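Rullo Sloped-Wall Sorting Bin

Print this page | E-mail this page

If you have ever tried to pick the last few small parts out of a square-cornered box, you already know why we started making the Rullo (and why Tülin Dönmez, who runs our little sheet-metal shop, has sketches of it going back further than she likes to admit). It is a plain rectangular tray in gray metal with four walls that lean well outward, so whatever you drop in tends to slide down toward the middle and stay where you can get at it.

We bend every Rullo in our own shop at Bornedico, and we take our time over the edges. They are folded and smoothed so that you can run a bare hand along the rim – please do, it's the first thing most visitors try! The metal is left unpainted. Paint looks lovely for a month and then it chips into your parts, and we got tired of hearing about it.

Two sizes are in stock, and a deeper third one can be made to order in 3 weeks. The standard bin is $178, and orders of 50 or more get a better price if you write to Yavuz Gökçe, who is very patient with odd requests. 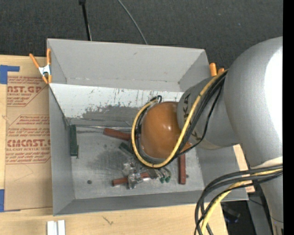

A bin this light will creep across a bench if you work in it all day, and we do suggest fastening it down. Spring clamps are the simplest way, and a pair of them like the orange ones here will go on any ordinary wooden table without a single screw hole. The bare metal does pick up smudges and dark stains on the floor and lower walls once it has been in use, and we rather like it that way, but a soft rag and a drop of dish soap will take care of everyday grime. Steer clear of steel wool, which leaves scratches that small parts catch on. Replacement clamps are sold separately, and Yavuz is happy to add them to your order.

Contact Bornedico | Copyright Bornedico, all rights reserved | Back to top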